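Ganano (method)

From Grekcombe, the open handbook of robot learning

Ganano is a method for teaching robot arms to handle cloth from demonstrations that people record with a hand-held gripper. A person carries the gripper through a home, picks up shirts, towels and blankets with it, and a camera on the tool records everything from the gripper's own point of view. A policy is then trained on those recordings and run on a robot arm fitted with the same kind of fingers. The method was first described by Joana Sampaio in a technical report dated 2022-12-30, and it has become a common starting point for small labs that want to work on laundry, bed making and other soft, floppy, wonderfully difficult problems.

Background

Cloth has always been one of the great puzzles of robotics. A mug has a handle and keeps its shape, so a robot that finds the handle once can find it again. A T-shirt has a new shape every time it is put down. Sleeves hide under the body, hems fold over themselves, and two layers can look exactly like one. Early systems dealt with this by laying the garment on a plain table under bright, even light, which worked well in the lab and fell apart in bedrooms.

Recording people seemed like the obvious way out, but ordinary video leaves a gap. Human hands have five fingers and can do things with fabric (pinch, roll, slide a thumb under a seam) that a gripper with two fingers can't copy. Driving a robot arm by remote control closes that gap, though it is slow and the arm has to be hauled to wherever the laundry is. A hand-held gripper sits between the two. The person feels the weight and drag of the fabric, yet can only do what two fingers can do, so every successful demonstration is one the robot has a fair chance of repeating.

Method

Each recording is cut into short clips called grasps. A grasp starts when the fingers begin to approach the cloth and ends when the cloth has been let go. For each moment in the clip, the training data holds the camera picture, the path of the tool through space, and the width of the opening between the fingers.

The part that gives Ganano its character is what it does with open-finger footage. Most earlier pipelines threw away the stretches in which the gripper was moving with nothing in it, on the grounds that nothing was being done. Sampaio noticed that these stretches are full of decisions! The person is looking for an edge, changing the angle, backing off from a fold that would slip. Ganano keeps them, and trains a small side network, called the scout, to predict where the fingers will close next. The scout's guess is fed to the main policy along with the picture.

Blur is treated with the same generosity. Swinging a tool over a bed produces smeared pictures, and a filter that rejects every smeared one also rejects most of the fast, confident motions. Ganano keeps blurred pictures but gives them less weight during training – the blurrier the picture, the smaller its say.

Training data

The original set, known as Muvix, has 1,000 recordings made in 100 homes. Nothing was tidied or staged beforehand, and the people recording used whatever clothes and bedding were there. Beds turned out to be the most useful surface of all. They are soft, so a finger can press in and slide under a hem, and they are usually covered in fabric themselves, which forces the policy to learn the difference between the thing to pick up and the thing it is lying on.

Dark garments receive special attention in Muvix. Black cloth gives a camera very little to work with, and its folds may show only as faint ridges. Of the full set, 300 recordings have a dark garment as the target. 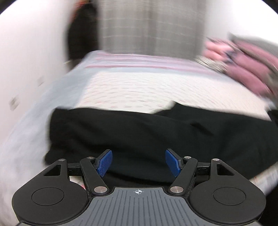
Why are the fingers kept open during the approach?
Wide-open fingers can come down on both sides of a fold, so a small error in aim still ends in a grasp, and closing late gives the policy more time to correct itself.

Results

In the report, the full method was compared with a version that had no scout and a version trained only on sharp pictures. Removing the scout hurt most on dark and heavily crumpled garments, where the arm tended to close on the surface underneath. Removing the blurred pictures made the arm slower and more hesitant, though its final grasps were nearly as good. A follow-up in January looked at garments of types missing from the training set and found that thin scarves and stretchy fabrics carried over well, while stiff jackets did not.

Limits

Ganano picks things up, and it does that with real flair, but it has no plan for what comes next. Folding needs a separate policy. Layers are still a weak spot: when 2 garments lie on top of each other the arm often lifts both. The method also depends on good tracking of the tool, which suffers when the camera is close to a large area of plain fabric.

Related work

Arai, a later method, swaps the scout for a touch sensor in the fingertips and can tell one layer from several. It needs different fingers, so recordings made for Ganano can't be reused directly. Several groups have tried combining the two, using the scout for the approach and touch for the last stretch before the fingers close.

See also
Cloth manipulation
Imitation learning
Hand-held demonstration tools
Motion blur in robot vision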